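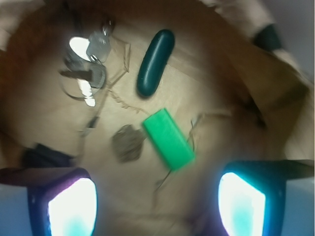 Schlüssel in der Papiertüte, so kam das bei mir an

Schlüsselübergabe beim Auszug, Vermieter will 678 Euro für neue Zylinder

plovi_k schrieb:
Hallo zusammen, bin im April aus meiner Wohnung in Ornuneck raus. Schlüssel hatte die Nachmieterin schon für die Renovierung, hat sie mir dann in der Tüte zurückgegeben, ich weiter an die Hausverwaltung. Protokoll gabs nur mündlich. Jetzt kommt Post: ein Kellerschlüssel fehlt, deshalb Schließanlage teilweise getauscht, 678 Euro von der Kaution (3000 insgesamt). Dürfen die das? Im Mietvertrag steht nix zur Anzahl.

Dachrinne77 schrieb:
Ohne Protokoll schlecht. Für beide Seiten übrigens. Steht im Übergabeprotokoll vom EINZUG was drin?

plovi_k schrieb:
Einzug war noch beim alten Eigentümer. Handschlag und fertig.

Aivar Vanags schrieb:
Dann soll die Verwaltung erstmal belegen, dass du den Kellerschlüssel überhaupt bekommen hast. Und Rechnung anfordern! Austausch muss wirklich gemacht worden sein, Kostenvoranschlag reicht meines Wissens nicht.

moni_ausm_3ten schrieb:
Seh ich anders. Wer Schlüssel erst an Dritte gibt und dann irgendwie zurück, der haftet halt. Hab selber vermietet, bei mir waren es 800 und die Mieterin hat gezahlt, ohne Theater.

Dachrinne77 schrieb:
Dass jemand gezahlt hat heißt nicht dass er musste.

moni_ausm_3ten schrieb:
War trotzdem richtig so. Der Rest vom Haus will auch sicher schlafen.

Aivar Vanags schrieb:
Kellertür, moni. Es geht um den Keller. Wenn kein Missbrauch zu befürchten ist (zb Schlüssel im See versenkt) wirds mit dem Tausch der ganzen Anlage eh dünn. Bei mir hat ein einzelner Zylinder mit Einbau etwa 131 gekostet.

Türkmen schrieb:
Mieterverein. Kostet Jahresbeitrag, die schreiben einen Brief und oft ist dann Ruhe. Und nächstes mal Schlüssel einzeln ins Protokoll, mit Nummer, beide unterschreiben.

plovi_k schrieb:
Danke erstmal. Hab heut früh Rechnung angefordert, per Einschreiben. Die Firma heißt Clostico, kennt die wer? Nachmieterin frag ich auch nochmal, vieleicht liegt der bei ihr in ner Schublade.

Dachrinne77 schrieb:
Clostico sagt mir nix. Frist gesetzt?

plovi_k schrieb:
Mist, nein. Schick ich nach.

moni_ausm_3ten schrieb:
Bin gespannt. Bleib aber dabei.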